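Silence and Attention in a Beginner Meditation Class
Student project report, Stotton College
Qianru Cui and Haziq Lau

1. Background

Our course on contemplative practice asks each pair of students to test one traditional instruction on themselves and on a small group. We chose breath counting, in which the sitter counts each out-breath up to ten and starts again at one. The instruction is old and is found in several schools. We wanted to know whether beginners keep it up better when they sit in the morning or at night.
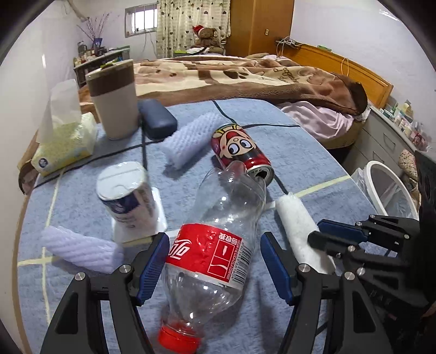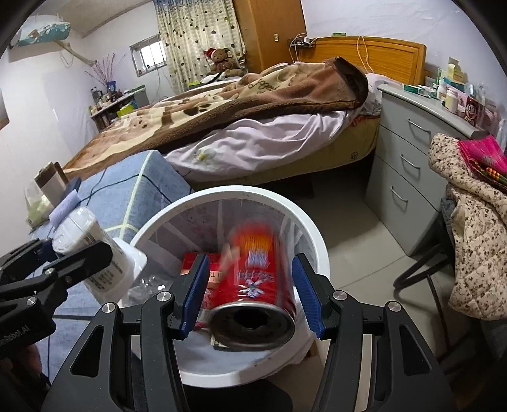 Teachers do not agree on this. The handbook used in our class, by a teacher named Sumampouw, says the early hours are best and the mind is "not yet crowded." Our own instructor told us she sat only in the evening for her first year and never regretted it. We found no clear rule in the other reading.

2. What we did

We asked for sitters in the Rotley residence hall in September. Six people joined and all of them finished. None had meditated regularly before, though two had taken a yoga class in high school. Each person sat once a day for the length of the project. Half sat before breakfast and half sat after 9 p.m. At the midpoint the two groups switched.

The sitters used a cushion or a plain chair, whichever they liked. They kept their eyes half open and faced a wall. When they lost the count they were told to go back to one without blaming themselves. After each sitting they wrote down how many times they had lost it, as well as they could remember, and added a line or two on how it went.

We used the Jerkero timer for the bell at the start and end. It worked fine except that one sitter's phone was on silent the first morning and she sat well past the end.

3. Results

Total sitting time for the group came to 2535 minutes. The sitters reported fewer lost counts in the morning, and 55 percent of the evening notes mentioned sleepiness in some form. The morning notes mentioned it much less, but they had more complaints about hunger and about noise in the hallway.

The difference was not the same for everyone. One sitter did clearly better at night and said the morning made her feel rushed for class. Another had almost the same results both times.

Some of the notes were about something we had not asked about. Several sitters wrote that the count became automatic after the first few days. They could reach ten and find they had been planning their homework the whole way. They did not know whether to write this down as a lost count. We told them to use their own judgment, and this was a mistake on our part. Different people decided it differently and the numbers from the second half are weaker for it.

4. Discussion

The handbook's advice fits most of our group. We would not go further than that with so few people. The sitters also chose their own bedtimes, and a late night affects the next morning as much as it affects the evening before.

The automatic counting seems more important to us now than the hour of the day. Sumampouw has a short passage on it, which we had read and not understood. The count is described there as a railing on a staircase, something to hold lightly while the attention stays on the breath. Haziq started counting on the in-breath for a week to break the habit and found it helped for about four days. Qianru went back to counting only to five.

5. If we did it again

We would define a lost count in writing before the first sitting. We would also ask for the time each person went to sleep. Three of the sitters have asked to keep going through the winter, and we plan to sit with them in the evening, when the hall lounge is free.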